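4.2 House rules for the two-arm bench

We spent the first month of the project arguing about rules, and I'd like to write down where we landed, partly so other small labs can steal it. The existing robot safety documents are written for big machines behind fences. Our bench has two light arms, a wooden table and people leaning over it all day, so a lot of that guidance either didn't fit or fit so loosely that everyone read it their own way (me included!).

Our draft sheet, which we called Uvel after the folder it lived in, started at 27 rules and got cut down hard. What stayed falls into two groups: things you check before the motors get power, and things you do while they have it. The task all through this section is cable handling. The arms work with short loose cables on the tabletop, and cables turn out to be a great way to test a rulebook, as the robot has cables of its own and they look an awful lot like the ones it's supposed to pick up.

So the very first check is a sorting job. Before power-up the operator points at every cable within reach and says out loud whether it's a work item or part of the robot. It feels silly for the first few days. Then one afternoon you can't say which is which, and it stops feeling silly. Figure 4 shows the kind of layout I mean, with work cables on the wood and arm wiring hanging just above it.

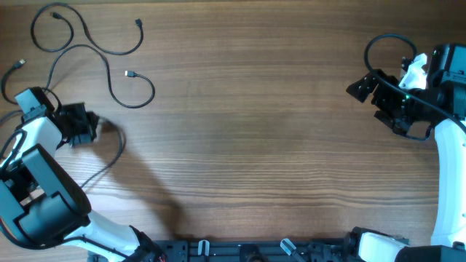 4.2.1 Before power

The pre-power list has to fit on one side of a card. Ours reads like this, more or less word for word: name every cable, tug every clip on the arm wiring, look for bare or exposed wire near the joints and report it, make sure nothing that isn't a work item is lying between the grippers, and say "hands clear" before you touch the switch. If a second person is in the room they answer "clear." If they don't answer, you wait.

We borrowed the call-and-answer part from a friend's workshop at Ustico, where they use it on a press. I was against it at first - I figured people would mumble it and move on - but it stuck better than anything else on the card.

Reporting was harder. Early on, people would spot something slightly off with the wiring, decide it was fine and keep going, and the next operator had no idea anybody had looked. Now there's a log called Sernus (just a shared text file with a nicer name) and each entry gets the joint, the side and one plain sentence. No severity codes. We tried codes for a while and ended up debating the codes.

4.2.2 While the arms are live

Both arms count as live whenever either one is. That rule came in after we caught ourselves reaching past a still arm to fix a cable while its partner was working. An arm that's holding position looks exactly like furniture, and your brain files it that way in no time at all.

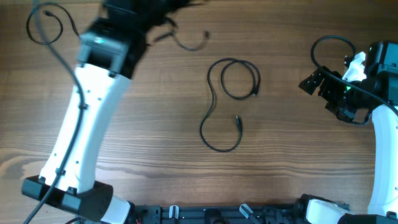

The reach rule goes with it: no hands over the table above the line of the mounting rail until the operator has stopped both arms and said so. A tool counts as a hand. A pen counts as a tool, and yes, we had to write that down. If a cable needs rearranging in the middle of an episode, the episode ends, gets marked as interrupted and stays in the set with that mark on it.

I care about that last bit more than I expected to. We logged 1,110 episodes under the final sheet, and 483 of them used more than one cable. If operators feel they'll lose an episode by stopping, they won't stop, and the safety rule quietly turns into a productivity rule. Keeping interrupted episodes took away most of that pressure. Our Appiah scripts skip them for training and keep them for everything else.

The other live rule is about the grippers' own wiring. Any slack that can touch the table gets looked at after each block of work, by somebody other than the person who was driving. Fresh eyes, basically. We don't ask for zero slack - the wrist needs room to turn - and I'd be suspicious of a sheet that did.

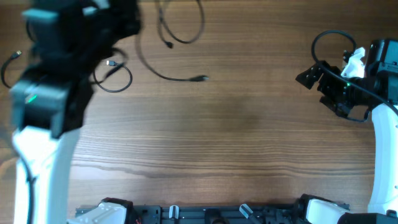

Oona Suominen, reading a draft of this section, objected that a second pair of eyes is a luxury: plenty of benches are run by one person on a Thursday night, and a rule they can't follow teaches them to ignore the rest of the card. I think she's right. The current sheet lets a lone operator do the slack check with both arms powered down, reading the card aloud, and the log entry says it was done solo.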